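14/12/2018

Rushed day, writing this on the bus. Babak finally got the new rules pinned up by the cell. Hands out past the tape when the arm is live, stop button tested at the start of every shift, 30 seconds' wait before anyone reaches in. Good. Anong wants it 90, we argued, left it till Febuary.

Shoes now on the list too - black canvas pair, laces tucked in before a run, same spot on the cloth each time. I keep forgeting the laces.
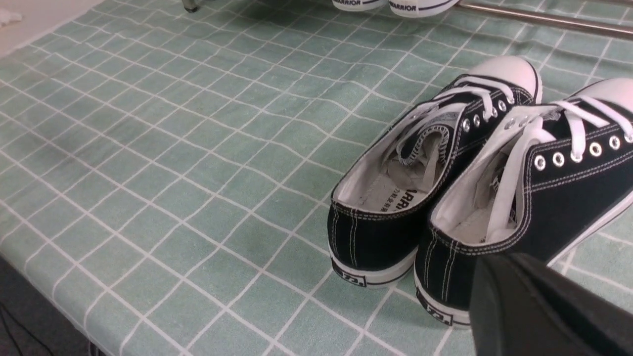 Must also write down who resets after a stop. Last week three of us thought it was someone else. Sign the sheet, initials arent enough. Ring Dastell re the spare key tomorrow.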